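Chapter 7

Shared Libraries and the Dynamic Loader

7.1 The problem of shared code

Most programs on a Linux system contain only a small part of the code they run. The rest sits in shared libraries, files that are mapped into the address space of a process when it starts or, in some cases, later. A text editor may consist of a 300 KB executable and several dozen libraries many times that size. The editor's authors wrote the executable. The libraries came from elsewhere, were built at other times, and may be replaced while the editor stays installed.

This chapter covers how a program records which libraries it needs, how the loader finds them, and what happens when the library found differs from the one the program was built against. Chapter 6 dealt with static linking, where these questions are settled once, at build time. Readers who skipped it should at least review the sections on symbol tables and relocation, as the terms are used here without further definition.

The running case in this chapter is Amidden, a small program that reads log files and writes summaries. It depends on two libraries, Lumbao for parsing and Flemach for compression, and on the C library. The source for all three is in the chapter 7 directory of the course archive. Build them in the order given in the README file; Lumbao must be installed before Flemach.

7.2 What the executable records

When Amidden is linked, the linker writes a list of needed libraries into the dynamic section of the executable. The entries are names without directories. For Amidden the list reads:

liblumbao.so.2
libflemach.so.1
libc.so.6

Each name is a soname, the name a library gives for itself in its own dynamic section. The number at the end marks an interface version. By convention it changes when the library's interface changes in a way that breaks existing programs, and stays the same otherwise. The full file name on disk usually carries more numbers, as in liblumbao.so.2.4.1, and a symbolic link joins the soname to the file.

Note that the convention is enforced by no tool in the standard build chain. A maintainer who removes a function and keeps the old soname produces a library that the loader will accept and the program may not survive. Section 7.5 returns to this case.

7.3 The search order

The loader takes each needed name and searches for a matching file. With the GNU loader, the order for a name without a slash is as follows.

First, the directories in the DT_RPATH entry of the executable, provided that no DT_RUNPATH entry is present.

Second, the directories in the environment variable LD_LIBRARY_PATH, unless the program runs in secure-execution mode.

Third, the directories in the DT_RUNPATH entry.

Fourth, the cache file /etc/ld.so.cache, which is built by ldconfig.

Fifth, the default directories, normally /lib and /usr/lib or their 64-bit counterparts.

The search for a given name stops at the first suitable file. A file built for a different architecture is skipped.

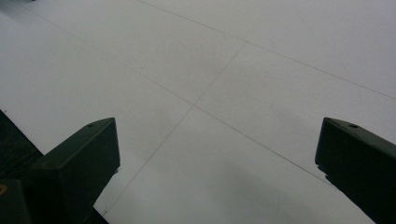

Lilibeth Buenaventura objects to teaching the environment variable this early, on the grounds that students who learn LD_LIBRARY_PATH first will set it in a shell startup file and forget it. Her preference is to start with the cache and to introduce the variable only as a tool for tests.

The objection has merit. A value set in a startup file applies to every program launched from that shell, including those that never needed it. In the exercises for this chapter, the variable is always set on the same line as the command:

LD_LIBRARY_PATH=./lib ./amidden access.log

The setting then lasts for one run.

7.4 Reading the loader's output

The loader can report its own work. Setting LD_DEBUG=libs prints each directory tried and each file accepted. Setting LD_DEBUG=bindings prints each symbol as it is bound, and the volume is much larger. On the author's test system, a single run of Amidden gave 1780 lines with bindings enabled and lazy binding left on. With LD_BIND_NOW=1 added, the count rose to 3939, as functions never called in that run were bound as well. Exact counts depend on the compiler, the C library, and the build options, and readers should expect other values.

Redirect this output to a file with LD_DEBUG_OUTPUT. The loader appends the process ID to the name supplied, so a run with process ID 1054 and the name trace writes to trace.1054.

7.5 When versions disagree

Three kinds of failure are common, and they appear at different times.

A missing library is reported at startup, before main is entered. The message names the soname that could not be found.

A missing symbol may be reported at startup or at the first call, depending on whether binding is immediate or lazy. A program can therefore run for hours and stop when a user opens a rarely used menu.

A changed structure or argument list is not reported at all. The symbol is present, the call is made, and the data is read wrongly. The Darkbridge exercise at the end of the chapter is built on a fault of this kind: a field was added in the middle of a structure in Flemach, and the soname was left unchanged.

Symbol versioning, covered in section 7.6, allows one library file to carry old and new forms of a function together. It requires a version script at link time and some discipline afterward. Before reading on, build Amidden against both supplied releases of Lumbao and compare the output of readelf -d for the two executables.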